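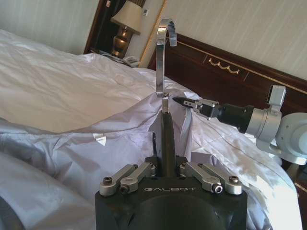 Housekeeping at the Jonham hotel had one question when the bed-making trial was stopped in October, and it was when the arms would be coming back. Zervas is very pleased to be able to answer it: they start again on Friday.

TRURSTEAD – Zervas, which develops bed-making robots for hotels, has traced and fixed the fault that halted its Prisia trial, and is publishing the full findings so that other teams can make use of them.

The fault showed up during a duvet change. One arm had let go of the cover, but the controller still had it down as holding on, so the second arm kept pulling against a grip that was no longer there. It swung further than it should have and knocked into its neighbour. The emergency stop worked as designed and no one was hurt. Both arms were switched off and the trial was paused the same afternoon.

Our engineers then went through 600 recorded bed changes and found the same false "holding" signal in 18 of them. In all but two, the cover happened to be slack and the arms carried on as normal, so the problem had gone unnoticed. We should have spotted it sooner, and the weekly log check now looks for it.

The cure is a lovely bit of work by the controls team! Prisia now checks the pull on the fabric as well as the position of the fingers, and if the two disagree, both arms stop and wait for a member of staff. We have also lowered the top speed whenever the arms are working close together. Changing a bed takes up to two minutes longer as a result, and we think that is time well spent.

Fabric is wonderfully awkward stuff for a machine to handle, and we have learned a great deal from this one. The report is free on request from the Zervas press office in Trurstead.

Search news
Enter keyword Go

Recent releases
Prisia trial paused at Jonham
Fitted sheets: what we have learned so far
Zervas opens Trurstead test rooms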